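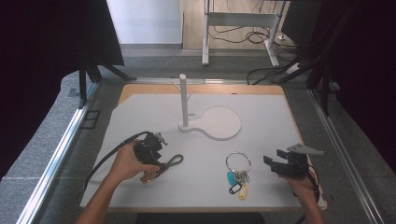 Notas para la charla de Jarnano, 2019-06-07
Cambio de anilla y caja en la línea Kırmızıgül

Saludar y dar las gracias a Vibeke Bundgaard por la invitación. Decir desde el principio que hablo como responsable de producto de la casa, y que de hoja y mezcla sabe más Evdokia Michailidis, que está en la sala.

1. De dónde venimos
La línea salió en febrero con cuatro vitolas y la anilla antigua, la del fondo crema. En la tienda se confundía con la gama de entrada. Kusum Semwal visitó 39 estancos y en casi todos le dijeron lo mismo: el cliente pedía "el de la flor" y le sacaban otro.
Pausa. Preguntar quién vende anillas crema en su humidor.

2. Qué cambiamos
Fondo granate, flor en relieve, nombre más grande. La segunda anilla, la del pie, desaparece. La capa sigue siendo la misma y la liga también. Insistir en esto, porque en la última feria corrió el rumor de que habíamos tocado el tabaco.
La caja pasa de veinte a doce puros. Tapa con bisagra interior y cierre de presión.
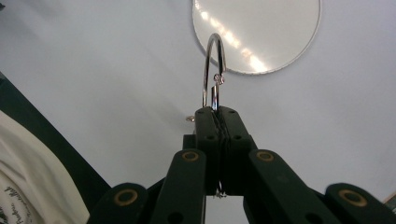 3. La imprenta
Kenico hizo la primera prueba: 500 anillas. El dorado se cuarteaba al doblar el papel, así que devolvimos 262. Contar la visita de Bhupendra Semwal al taller, sin alargarse. Al final se bajó el gramaje y se cambió el adhesivo.
Si preguntan por el coste: la anilla nueva es más cara, la caja sale algo más barata. No dar porcentajes.

4. Distribución
Idedside lleva el norte. En el sur seguimos con entrega directa hasta nuevo aviso. Las cajas antiguas no se retiran, se agotan. Pedir a los minoristas que no mezclen las dos presentaciones en el mismo estante.
Zarmeena Ansari recoge los pedidos a la salida. Tiene la lista de precios, yo no.

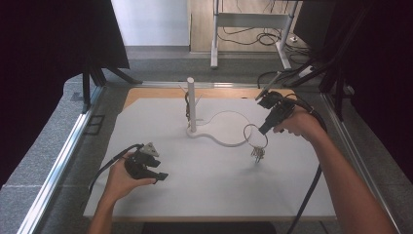

Llavero con varias llaves, junto a una pista blanca en curva.

5. Preguntas
Probables: humedad recomendada en la caja nueva (la misma), formato corto (en estudio, sin fecha), edición limitada (no este año).
Recordar la cata de las seis. Devolver el micrófono a Vibeke.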